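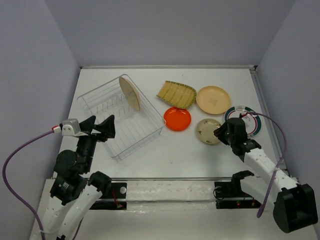 Wire rack and mixed plates on the white table. One tan plate is in, the rest are still out.

Mismatched Plates and the Wire Rack

Gallery 4 in the kitchen series, with notes by Ulla Hedlund

I was asked to write something kind about mismatched tableware, and I will try. The idea has been going around for a while now. You stop buying sets, you pick up single plates you like, and the table is supposed to look relaxed and full of character. Every magazine spread on the subject shows the plates laid out for dinner. I have yet to see one that shows them at the sink afterward, and the sink is where I have my doubts.

A set stacks. A set goes into a rack in any order and comes out in any order. Mixed plates have different rims, different depths and different weights, and the rack was made for one of them. Guadalupe Pacheco, who talked me into this page, thinks I make too much of it. She has eaten off odd plates for years and says you learn which slot suits which plate. Maybe so. I never had to learn that with plain white ones.

The notes below started as labels and got longer.

The tan one in the rack
The finish looks a bit like wood or bamboo. I'd check the underside of any plate like that before deciding how to treat it, as plenty of things with a wood look have never been near a tree. If it is real wood, wash it quickly and stand it up with air on both faces. If it isn't, treat it like any other plate. It sits at a slight lean, as plates do in a rack with thin tines. Abundio Zamudio says the lean helps the water run off. I think a plate leans when the slot is wider than the plate, and people came up with the rest later.

Red-orange
I'll give this one its due: it's the plate you would notice first across a room. Glossy glaze in a strong color looks wonderful in a shop. At home it shows every water spot, and a dishcloth only moves them around. It has a shallow rim, so keep the soup away from it. Elvia Quezada says a single bright plate "lifts" the plain ones. To my eye it makes the beige one look tired.

Beige, with the small mark
A large plate with a raised rim and a faint print in the middle. I can't make out what the mark is meant to be. This is the size that gives trouble in small racks. Anything wide wants to sit at the end, and the end is where you were going to put the cutting board.

Cream with the brown pattern
Faint brown around the rim and a small design in the center, the sort of plate that turns up in every grandmother's cupboard and most thrift stores. I like it more than I expected to. Be careful with old printed patterns, though. Sellers will tell you they're all dishwasher safe, and I don't know how they would know. Wash them by hand until you have a better source than the person taking your money.

Green bands, thin red line
Banded plates are the hardest to mix, in my opinion. The rings pull the eye in, so whatever is next to them looks accidental. Grażyna Pietrzak disagrees and wrote me 2 pages about it, with drawings. Her point is that a banded plate goes with anything so long as it's alone on its side of the table. That sounds to me like an argument for putting it somewhere else.

The yellow woven tray
A fan-shaped tray with a darker border, and strips like bamboo matting. I would not put one through the same wash as the plates. Crumbs get between strips, and soaking is the first thing everybody tries. A dry brush does more. Whether a tray in this shape holds anything that a round one wouldn't hold better, I leave to you. Bread, I suppose. It would look nice with bread.

The rack
Plain metal rods and a row of upright tines. I have no quarrel with it. I do have a quarrel with the way racks are sold, by how many plates they hold. A Koltanik rack I bought one November promised room for 24. It may well have held 24, if they were saucers and you didn't mind them touching. Thick rims take up two slots each – try it with your own before you believe the box. Coated rods are gentler on glaze, at least while the coating lasts. Look at the ends of the tines first, where it tends to go.

Does the mix work?
On the table, yes, better than I thought. I still wouldn't start a cupboard this way from nothing. If you already own odd plates, use them, and don't let anyone sell you a "curated mismatched set" in a box. Villalobos had one in the window last year, all different and all exactly the same diameter. I stood there for some time trying to work out who it was for.

Guadalupe has asked for the right to reply, and she'll get it once she sends me something shorter than Grażyna's.

Last updated: 16 August 2018

Related galleries
Enamel Pots, Chipped and Otherwise
Do You Need a Bread Box?
The Wendden Cupboard, Before Sorting
Tea Towels That Don't Dry Anything
Rendasar Glassware: A Second Look

Contact: Ulla Hedlund, Box 514, Wendden | Text and pictures copyright the Wendden Kitchen Pages | Back to top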